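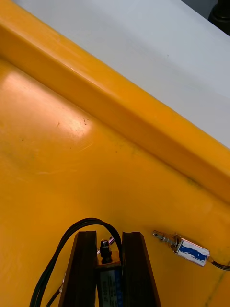
Clearing a Snagged Lead During Bin Picking

Applies to: all two-arm sorting cells running the Sturkis control software
Maintained by: Cell Operations, Fotwood site

Purpose

This procedure explains how to respond when a wire or lead becomes caught on a gripper while the arm is picking wired parts from a bin. It covers solenoids, wire harnesses and loose cables. Bare circuit boards have no trailing leads and are dealt with in the Perron handling notes.

The procedure was rewritten after a fault in March. A solenoid was lifted with a loop of its own lead hooked over one finger. When the gripper opened above the tray, the part did not drop. The arm returned to the bin with the solenoid still hanging from it, pulled a second part over the bin wall and stopped on an overload, code 383. The operator on shift reached in to free the lead while the arm was still powered. There was no injury, but the arm could have moved, and the steps below are intended to prevent a repeat.

Before you begin

You will need the cell key, a pair of blunt plastic tweezers and a fault tag. Do not use side cutters inside the cell. A cut lead leaves a loose end that may be drawn into the finger joint.

Only staff who have completed the Lustance isolation course may carry out steps 3 to 8. If you have not, stop the cell, stay with it and call the shift lead.

Procedure

1. Press the stop button on the side of the cell nearest to you. Do not wait for the current pick to finish.

2. Check that both arms have come to rest. The arm that is not holding the part must be stopped as well, even when it is on the far side of the table.

3. Turn the key to Isolate and remove it. Keep it on your person until step 9.

4. Look at the lead from two sides before you touch it. Note whether it passes over a finger, between the fingers or behind the part. A lead that arches over a finger will usually lift clear. A lead between the fingers will not, and must not be pulled.

5. Support the part with one hand. If the fingers are closed on it, open them with the manual release. The fingers open slowly over the first few millimetres and then freely.

6. Lift the loop away with the tweezers, working from the part towards the free end of the lead.

7. Inspect the lead where it leaves the body of the part. If the covering is split or the joint has moved, put the part aside with a fault tag. Do not return it to the bin.

8. Lay sound parts back in their own bin with the leads spread out flat and clear of neighbouring parts. 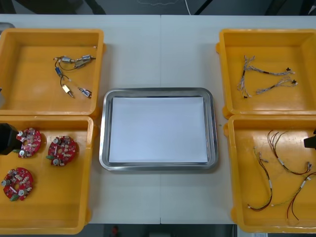

Bins on either side of the central tray, with the harnesses and cables lying in them.

9. Step away from the table, replace the key and select Restart at Reduced Speed. Watch one full pick from each bin before returning to normal speed.

If the fault returns

Two snags in the same bin within one shift should be treated as a loading problem. Empty the bin and lay the parts out again. If code 383 appears a third time, leave the cell isolated and report it to Jade Cloutier in Cell Operations.

Code 694 is a different matter. It means that the gripper has not reached its open position, and the finger drive may be damaged. Do not attempt a restart — tag the cell and hand it over to maintenance.

Recording

Enter every snag in the cell log, including those cleared without a stop. Give the bin position, the type of part and the code shown. Thérèse Landry reviews the log each Tuesday. Entries without a bin position will be sent back to the operator for completion.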